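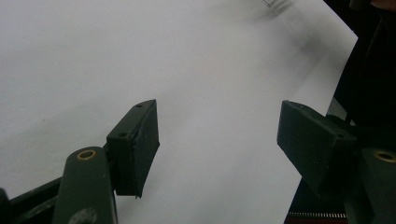

手持夹爪自带镜头拍到的一张白纸。指垫为墨绿色，两侧连杆臂上各有一枚黄铜色圈。

三种夹爪，一张纸

格拉瑙（Granau）自动化工作室在三月做了一轮夹爪对比，考题里最不起眼的一项是把一张纸从桌上拿起来。

参加对比的有三种夹爪。罗索雷尔（Rosorer）是一款平行开合的电动夹爪，行程由丝杠带动，装在机械臂末端使用。霍比（Horby）是连杆式手持夹爪，操作者握着它做动作，镜头跟着手走，录下来的画面和开合数据再拿去训练机械臂。阿克尔（Akl）走的是软指路线，两根硅胶手指受力后会顺着物体弯过去。

负责测试的工程师达拉勒·纳赛尔（Dalal Nassar）说，选纸是因为客户总在问。印刷厂、档案室、实验室都有把单张纸从甲处挪到乙处的活，目前多数用吸盘。吸盘对平整的铜版纸很好用，碰上起皱、打孔或者透气的纸就容易漏气。工作室想知道，两指夹爪能不能接下其中一部分。

测试方法很简单。桌上放一张绘图纸，夹爪从上方接近，夹住纸边，提起，平移，放到另一侧。每种夹爪做1000次，纸张每隔一段时间更换。掉落、撕破、夹出明显折痕，都算失败。

罗索雷尔的问题出在接近角度上。它的指尖厚，平着伸过去只会把纸往前推，必须先让纸边翘起来。团队在桌沿留出一段悬空，让纸边伸出桌外，夹爪从侧面进入，情况好了很多。代价是每次都要先把纸推到位，节拍变慢。它的夹持力控制很稳，折痕最少。

阿克尔的软指可以贴着桌面把纸搓起一道拱，再合拢夹住。这个动作对软指来说很自然，缺点是重复性差。同一段程序，上午和下午的结果不一样，纳赛尔怀疑和硅胶表面积灰有关，用酒精擦过之后摩擦力又变了。她后来规定每70次擦拭一次，数据才稳定下来。

霍比的情况比较特殊，因为握着它的是人。人会不自觉地帮忙：手腕稍微一转，先拨一下纸角，再夹。这些小动作都被记录了下来，正是工作室想要的东西。纳赛尔和同事轮流录制，最后留下1254段可用的示范。

霍比的指垫是长方形硬块，棱角分明，用螺丝固定，可以拆换。硬指垫夹纸时接触面大，但两个面如果不完全平行，纸就只被一条边咬住，提起后会慢慢转动。纳赛尔试过在内侧贴一层薄橡胶，转动少了，放纸的时候却会粘一下。她最后把橡胶裁窄，只贴靠近指尖的一段。

连杆的转轴也需要留意。用得久了，轴孔会有间隙，指尖的位置跟着漂。夹螺丝刀、杯子这类东西看不出影响，夹纸就很明显。她的做法是每次录制前把夹爪完全合拢一次，记下读数，和前一次对照，差得多就停下来检查转轴。

镜头是另一个麻烦。白纸占满画面时，几乎没有可供定位的纹理，纸上只有柔和的灰色阴影，软件很难判断镜头离纸多远。负责视觉部分的艾曼·阿布·扎乌德（Ayman Abou Jaoude）说，他最怕的就是这种画面，纸的边缘成了最可靠的参照，边缘一出画面，位姿估计就开始飘。

他试了两种补救办法。第一种是锁定曝光，免得白纸一进来，相机自动压暗，把深色的背景和指垫一起压成黑的。第二种是要求操作者接近时让一条纸边始终留在视野里。后一种效果更好，只是录制的人要花点时间适应，新手常常为了看清指尖而把镜头压得太低。

工作室还对比了两种控制器。原装控制器调试方便，参数界面清楚，但力反馈的刷新偏慢。自制的那一套基于普通单片机，刷新率最高可达2000赫兹，夹到纸的一瞬间就能察觉电流变化，及时停住。不过它的接线较多，换一次夹爪要重新标定，纳赛尔说现阶段只适合放在工作室里用，不会交给客户。

综合下来，三种夹爪没有排出名次。需要少留折痕、节拍要求不高的场合，工作室会推荐罗索雷尔，并且建议改造桌沿。纸张种类多、摆放随意的场合，阿克尔更合适，前提是有人按时清洁。霍比不上产线，它的任务是采集示范，再把学到的动作移到另外两种夹爪上。

移植目前只做了一部分。拨纸角的动作在阿克尔上基本能复现，在罗索雷尔上还不行，指尖太厚，拨不进去。阿布·扎乌德已经画了一版薄指尖的图纸，前端削成斜面，下个月加工出来后装上再测。测试用的纸也会增加两种，一种是薄的描图纸，另一种是带孔的活页纸。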